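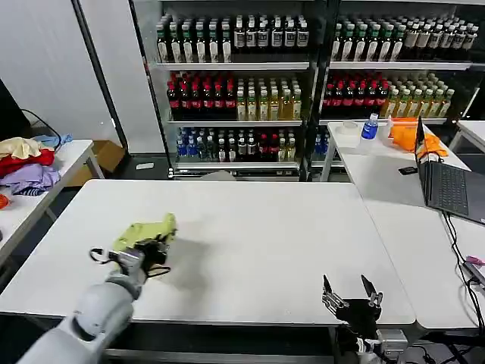
Crumpled cloth above a white tabletop.

Why Does Cloth Wrinkle?
By Mebrat Gashaw
Reading level 5

Cloth is made of yarn. Yarn is made of fibers, which are thin strands a little like hairs. Wrinkles start inside the fibers.

Cotton is a good fiber to study first. It comes from a plant, and it is made mostly of a material called cellulose. Cellulose is built from very long molecules that lie side by side. Weak links, called hydrogen bonds, hold each molecule to its neighbors.

When you bend cotton cloth, the fibers on the outside of the bend are stretched. The fibers on the inside are squeezed. If the cloth is pressed in that position, some of the weak links break. The molecules slide a small distance and new links form in new places. When you let go, the new links hold the bend. The result is a wrinkle.

Water and heat

Water gets between the cellulose molecules and loosens the links. The molecules can then move more easily. As the cloth dries, the links form again, and they lock in whatever shape the cloth has at that time. A shirt that dries in a heap keeps the shape of the heap. A shirt that dries on a hanger is flatter.

An iron uses the same process. Heat and steam loosen the links, and the weight of the iron pushes the cloth flat. The links form again as the cloth cools and dries. 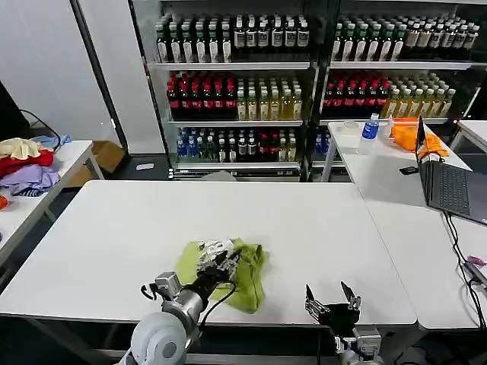

Photo: Zanele Xaba / Kollunstead Textile Library

Folds and creases

A fold is a bend made on purpose. A soft fold often comes out when the cloth is shaken. A crease is a sharp line left where a fold was pressed hard. The legs of dress pants sometimes have creases that are ironed in.

Different fibers

Linen comes from the flax plant. It is stiff and wrinkles easily. Wool comes from sheep. Its fibers are curly and act like small springs, so many wrinkles drop out overnight. Polyester is made in factories. It takes in very little water and tends to return to its first shape.

Try it

You need 2 squares of cotton cloth the same size. Wet one and keep the other dry. Crush each into a ball and put a heavy book on a plastic bag on top. Wait 90 minutes, then open them and let both dry. Compare the lines.

Words to know

Cellulose: the main material in plant fibers.
Fiber: a thin strand used to make yarn.
Molecule: a group of atoms joined together.

Page checked by Stelios Sotiropoulos, 2020-03-06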